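Project Report 2: The Bottle That Would Not Stay Put
Robotics Lab Course, Group 4
Submitted Fri 14 September

What we were supposed to do

The assignment was to get a simulated arm to pick up a tall object from a cluttered table and put it down again somewhere else on the same table. Valdemar Ladefoged wrote the grasp planner. Gunnlaugur Gunnlaugsson built the room, which he named Gistville, and I got the job of running the trials and writing down what happened. I was told this was the easy part.

Our planner is called Molefe. It looks for the narrowest part of an object, lines the gripper up with it, closes, waits for the contact force to settle and lifts. On boxes and cans it did fine in February. On the brown cone-shaped bottle it did something we have been calling "the launch" ever since the first afternoon, when the bottle left the table, passed through the wall and was last logged 1,937 meters above the floor, still climbing.

The wrist view is the one we ended up staring at most, mainly because the fault happens somewhere between the fingertips and the simulator's idea of where the bottle is.
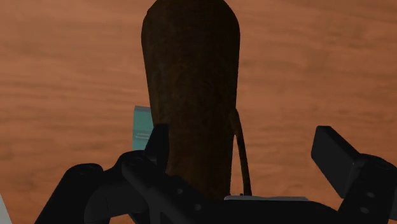

Credit: Group 4, simulator render, wrist view

From this close the bottle is mostly a big dark shape, and the left fingertip overlaps it on screen while the right one has clear wood beside it. Molefe was tuned on objects whose outline is more or less their collision shape. The bottle has a thin, curved piece coming off it, and the collision mesh (which came with the download and which none of us had opened) treats that piece and the neck as one solid lump. When the fingers close on the visible neck, they are in fact closing inside the lump. The physics engine notices two solid things in the same place and separates them as fast as it can.

First theory, wrong

Valdemar thought the closing force was too high. We lowered it and ran 400 trials overnight. The launches got slower. They did not get rarer. We did learn that a bottle leaving at walking pace is a lot more unsettling to watch than one that simply vanishes.

Second theory, also wrong, but it took longer

Gunnlaugur then suspected the clutter. His room has a lot in it – a horned animal head, a book, a sofa, red chairs on every side and a spiky little creature whose thin black lines go all over the table. He was sure the bottle was touching one of those lines and getting a kick from it. This was a reasonable idea and cost us most of a week, as each object had to be switched off in turn and the trials repeated. The launches carried on with everything gone except the bottle and the table.
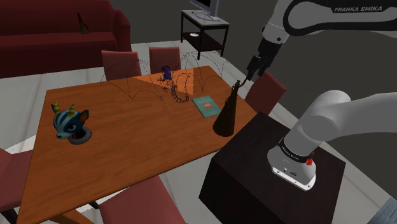

Could the fault have hurt anyone if this had been a real arm?

The launch itself could not happen, because real bottles don't share space with real fingers. What worried us was the arm's behavior afterward: in nearly every failed run it kept closing on nothing and then carried out the lift and the place as if it were holding something.

We count that as the more serious of the two faults. Molefe checked for contact once, saw an enormous force for a single time step, took this as an excellent grip and never asked again. It gave its highest confidence scores to the runs where the bottle was already outside the building. In those runs the arm also swung back at full speed, with the chairs well within the area where a person would be sitting.

What we changed

We replaced the downloaded collision mesh with one made from several smaller pieces, so that the neck and the thin part are separate. Gunnlaugur did this by hand in Skurville, the mesh tool from the Aken course package, and would like it recorded that it crashed on him a lot.

Molefe now reads the contact force for the whole of the lift. If the reading spikes past the limit, or drops to zero, the arm stops where it is and opens the fingers slowly. We also cut the approach speed for the last stretch above the table.

After that we moved the start pose so the gripper comes down beside the neck instead of straight over the tip. This was Valdemar's idea, and he has been fairly quiet about the closing force since. 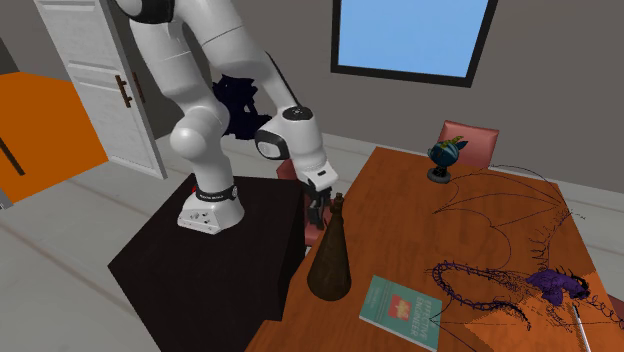
Figure 3. Gripper pointing down next to the bottle's neck, side approach.

What still goes wrong

No launches have been logged since the new mesh went in. The bottle does sometimes tip during the lift, mostly when the fingers close a little above the collar. The stop works, but it leaves the arm parked with the bottle leaning on it, and we have no recovery routine, so a human has to reset the run. For now that human is me.

The force limit was picked by trying values until the false alarms went away. We know this is not a method. With more time we would have measured normal lifts first and set the limit from those, and we would have opened the mesh file on day one. The old file is still in the project folder, renamed DO_NOT_USE, and Valdemar has already used it once.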